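How to Sort Out Your Hair Things and Jewelry in One Evening

You own more hair ties than you think, and you can find fewer of them than you need. Mine used to live in the bathroom drawer, two coat pockets, the car and the bottom of a bag I stopped using in June. Every morning began with a small search party. The method below takes 20 minutes if you stay off your phone, and an evening if you are me.

What you need

A bed, made. A shallow box or a box lid. A small dish for earrings. A bag for the trash. That's the list. I did once buy a Meveler drawer organizer with 8 compartments, each the exact size of something I don't own, and it now holds batteries.

Step 1. Make the bed first

I know. But a hair pin dropped on a tangled comforter is gone until laundry day, and a fairly flat sheet gives you somewhere to see what you've got. Smooth out the worst of the wrinkles and leave the rest. We are sorting scrunchies, not running a hotel.

Step 2. Bring everything to the bed

Go room by room with a bag and collect the lot. Check the shower caddy, the gearshift, the doorknob and your own wrist. Tip it all out in the middle of the sheet.

Step 3. Throw out the dead

Anything in this group goes straight in the trash:
Elastics that have lost their stretch
Claw clips missing teeth or a spring
Single earrings you've been waiting on for over a year
Anything that pulls your hair out when you take it off

Be firm here. A stretched-out elastic doesn't recover with rest.

Step 4. Pick the daily tray

Now choose the pieces you really wear in a normal week and put them in the lid. Only those. The rest can go in a drawer or a pouch, where they will be perfectly happy without you.

The lid matters more than you'd expect. Go shallow, so that nothing can hide under anything else for long, and go plain on the inside so small things show up. Gift-box lids are good at this, and they cost you one birthday.

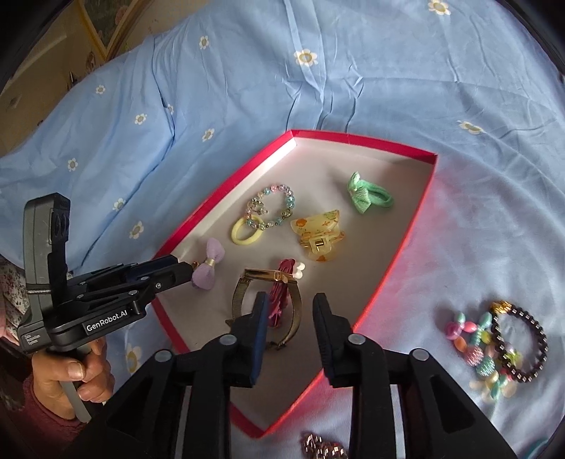 Clips, hair ties, a bracelet and the gold piece, all in one red-rimmed lid.

Step 5. Put things down so you can pick them up

Lay the bracelets out in a loose ring. Bunched up, they grab the nearest hair tie and hold on. Claw clips go toward the middle, where you can get your fingers around them. Bows get a side to themselves, because a flattened bow looks sorry for itself all day.

If you have a lot of elastics, loop them over one big clip. I tried a Konatden ring holder for this and it was fine, in the way that a clip is also fine and already in the house.

Don't aim for neat rows. I've done neat rows. They last until the first morning you oversleep, and then you feel bad about a box lid.

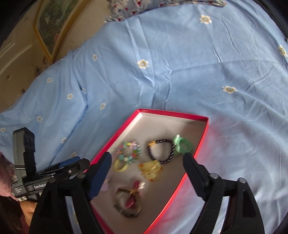 Once the tray is settled, leave it on the bed for a minute and go wash your hands, then come back and look at it again. There's usually one thing in there out of guilt - a present, or something that was expensive. Move it to the drawer.

Step 6. Find it a home

The tray needs to live where you do your hair, which may not be where you think you ought to do your hair. Mine spent a month on a lovely shelf in the hall and I walked past it every day on my way to the mirror. It's next to the mirror now.

Keep it away from the edge of the sink. Cardboard and puddles don't get along, and metal clasps aren't fond of them either.

Step 7. Empty your pockets at night

When you take something out of your hair, it goes in the tray. When the tray gets too full to see the bottom, go back to Step 3. I'm on my third round, and I found another elastic on the gearshift this morning.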